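Pevton clear-lid distribution box
Reviewed Tuesday, January 28, 2014

I needed a small enclosure for the breakers that feed my workbench. The old steel one had rusted at the hinge and the door would no longer close. The Pevton cost me $24 at the counter.

The body is light gray plastic and feels stiff enough. I put it on the wall with four screws and it did not flex when I leaned on it. The mounting rail was straight and my breakers clipped on without a fight.

The knockouts are the weak point. Two came out cleanly with a screwdriver and a tap. The third took a sliver of the wall with it, and I had to dress the hole with a file before the gland would seat. Go slowly – a step bit is safer.

No glands or blanking plugs are supplied. The instruction sheet is one page and the drawing on it shows a different lid. 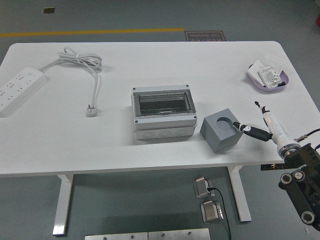 The lid

You can read the breaker positions through it without opening anything, and that was my reason for buying this one. A dark screw sits at each corner, and the hinge keeps the lid from ending up on the floor. It does pick up scratches, so wipe it with a soft cloth.

I would buy it again for indoor use. I have not tried it outside.

Comments

Afaf Saliba: Same trouble with the knockouts. I drilled mine.

Tín Khúc: Does the lid yellow in a sunny garage?

Na-rae Ryu: Mine has been up since May, no yellowing so far.

Related reviews

Altus six-outlet power strip
Gavalas cable gland set
Jistis step bit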